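Student Robotics Program: Door-Opening Project Enters Its Second Stage

The Stolleck School's robotics club has completed the first stage of its spring project, in which students teach a simulated robot to open an ordinary household door. The work is carried out entirely on school computers, and a total of 28 students are enrolled this term. They meet in teams under the direction of Visitación Tejada, who has led the club since its founding.

The project forms part of the school's entry in the Musotholm Student Automation Competition. Entrants are judged on a simulated robot's ability to approach a door, turn the knob and pass through, with 60 seconds allowed for each attempt. The position of the door and the look of its surroundings change from one attempt to the next, and programs that rely on a single fixed viewpoint tend to score poorly. Up to 80 points are awarded for performance. The remainder of the score depends on a written report, which each team must submit in April.

During the first stage, students concentrated on locating the knob in the rendered views. Teams compared results at the end of each session and kept a shared log of the views that gave them trouble. Steep angles proved the most demanding – a program that performs well when the door is seen straight on may lose the knob altogether when the view tilts.
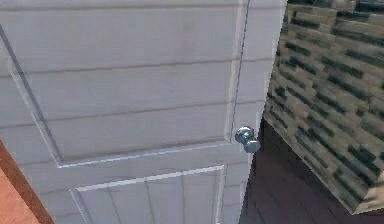
Braulio Palacios

The white paneled door is one of the club's harder cases. Its knob is small and sits close to the outer edge, right beside the rough, stone-patterned wall, and the molding around the panels produces bright lines of its own. Three teams are now revising their programs with views of this kind in mind.

The second stage will address the turning of the knob and the movement of the door. Families are invited to an open session in the computer room on March 10, 2026, at which each team will present its work to date. Students who wish to join the club for the remainder of the year should speak with Ms. Tejada.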